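How to set up a kettle corner you'll love using

I am mad about tea, and for years I made it at a kettle wedged between the toaster and the dish rack, with the cord draped over everything. Then I cleared a small table, gave the kettle a spot of its own and wondered why I'd waited so long! It's an easy job for a quiet hour in the morning, and you can do it at home, in a shed or at work.

The whole thing starts with the kettle, its base, the cord and a bare bit of tabletop.

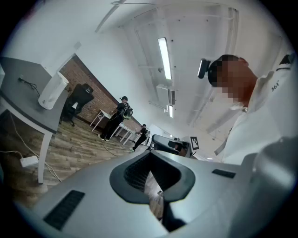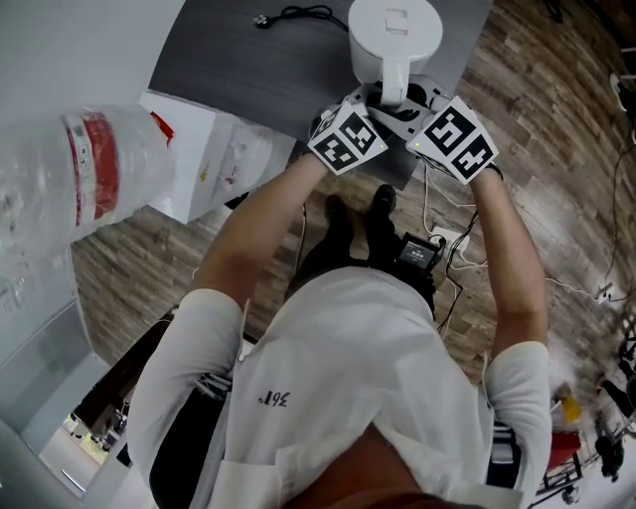

Gerardo Dalisay wrote in to say he'd always put the kettle down first and fussed with the cord afterwards, and that swapping the order made a bigger difference than buying a new kettle did. He also wanted to know if he could leave the spare cord coiled up behind the base. Good question, and I'll get to it in step three.

What you'll need

An electric kettle with a separate base
A sturdy table with a flat top, near a wall outlet
A soft cloth and a dry tea towel
A couple of cable clips
White vinegar, if the kettle hasn't been descaled lately
A tray or a shallow box for the tea things

Step one: pick the spot

Go for a table that doesn't wobble when you lean on it. Push down on each corner in turn, and if one dips, fold a bit of card under that leg until it's steady. Mine is an old Bolwood side table that I've dragged through three houses, and I'm very fond of it.

Look up as well as down! A kettle puts out a surprising amount of steam, and you don't want it going straight into the underside of a shelf or a cupboard. Out in the open is best. If you only have a spot under a cupboard, pull the kettle forward to boil it and slide it back when it's done.

Check the distance to the outlet. The cord that comes with the kettle should reach with a little slack, and without crossing anywhere people walk. If it won't reach, move the table. I don't like running a kettle off an extension cord, and most kettle manuals say not to.

Step two: clean the lot

Unplug the base and wipe it with a barely damp cloth, then dry it properly, paying attention to the middle where the kettle connects. Never put the base under the tap.

Now the kettle. If there's a chalky crust on the bottom, pour in 300 mL of white vinegar and top it up with water until the crust is well covered. Bring it to the boil, switch it off and leave it to sit while you do something else (I weed the front path). Tip it out, rinse, boil a full kettle of plain water and tip that out too. Do the plain boil twice if it still smells like a chip shop.

Wipe the outside last, handle and lid included. You'll be amazed how grubby the handle gets.

Step three: cord before kettle

Set the base on the bare table with the cord coming out at the back. Most bases have a little notch for it. Turn the base over and you may find a cord store moulded into the underside as well, a sort of spool you wind the extra length around. Use it! Wind on only as much as fits comfortably, press the cord into the notch and set the base down flat. If it rocks, the cord isn't sitting in the notch.

So, Gerardo: if there's no spool, loose, wide loops kept well back from the base are fine for a short length. Please don't bind them up tight with a rubber band. A couple of clips down the back of the table leg will take care of the rest. I like the Cultel ones with the soft lining.

Keep the base 100 mm in from the front edge, more if you have small kids or a cat with opinions.

Step four: seat the kettle

Hold the base steady with one hand and lower the kettle straight down with the other. Give it a gentle turn. Plenty of kettles swivel all the way around, and then you can choose where the handle points. I set mine to the right, a little toward me, so I'm not reaching over the spout.

Fill it at the tap to somewhere between the minimum and maximum lines, dry the bottom with the tea towel, put it back and plug in.

Step five: add the good stuff

Tea tin, favourite mugs, spoon, a saucer for the used bags. Put them on the tray on the side away from the spout, and leave enough clear table to set down a full mug. Then make yourself a cup and try it all out for a few days. I moved my tray twice before it felt right, and the biscuits have ended up on the windowsill.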